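Speaker notes: Small Stuff on Big Tables
Daniyal Lodhi, Stasadell home evening, 05/01/2025
Running time 19 minutes, questions after

Opening (stand to the side of the screen, lights still up)

Hello everyone! Ask for a show of hands: who has a table at home that they could sit down and eat at right now, without moving anything first? Wait for the laughter. Put my own hand firmly down.

Say that I love this subject. I really do. People think tidying is about closets and garages, and those get all the shelves and labels, but the part of the house that changes how your day feels is the flat part in the middle of the room. And what covers it is almost always tiny. Wrappers, slips of paper, a packet from lunch, the spoon you used once.

First slide. Give them a few seconds with it before talking.

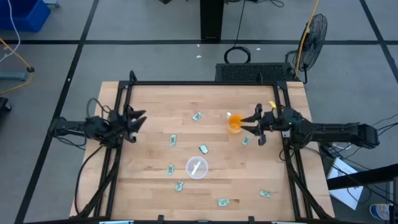

Slide 1. Orange cup, clear container, and green bits all over the wood.

Ask: does this table look messy to you? Most rooms say yes right away. Then ask what they would pick up first. Somebody always says the cup (it's the brightest thing on there, of course it is!). But take away the cup in your head and the table looks just as busy. Now leave the cup and take away the green pieces. Huge difference! That's the whole talk, and I get excited every time a room sees it.

Point out the white utensil lying in the round container. So there is already a place where things can go, right in the middle. Ask who would take the utensil out first and who would drop things in on top of it. Let them argue for a minute. I take it out, Esko leaves it in, we have never settled this.

Middle part: gather first, decide later

Tell the Borkine story. Esko Heiskanen and I cleared the tables after the December supper there, a room set for 200, and we started out sorting as we went. Trash here, keep there, "is this somebody's?" over and over. We were so slow. Then Esko grabbed an empty salad bowl and just swept the little things in, whatever they were, and walked on to the next table. I wanted to hug him.

Main points, take them slowly:

One bowl per table, with an open top and no lid.
Only small things go in. Cups and plates travel separately, and cups with anything in them go last.
Start at the far edge and work toward yourself.
Flat papers and wrappers: pinch from a raised corner, don't scrape.

Second slide goes up during the pinching part. Keep talking over it.
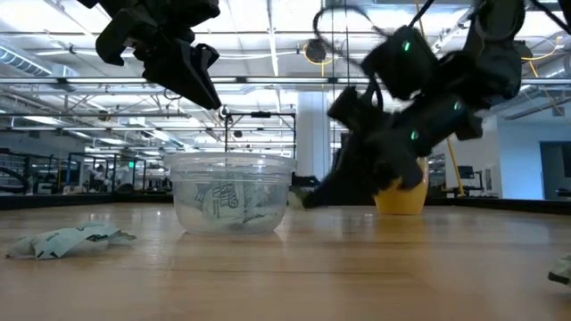

And see-through is best, I'm a little fanatical about this. With a clear bowl you know what you've got without tipping it all out again, and a receipt that went in by mistake shows up against the side. My mixing bowl at home is blue and I lost a parking ticket in it for 2 weeks.

Crumpled things take up far more room than you expect, so pick a bowl one size bigger than seems sensible. Hold up mine from the bag (bring it! I forgot it at the Baloch evening and had to mime).

Try-it-now, 8 minutes. Each table gets a bowl and the scatter bag from Rarnovex. Walk around, cheer people on, no stopwatch.

Questions. If anyone brings up the utensil again, send them to Esko at the back.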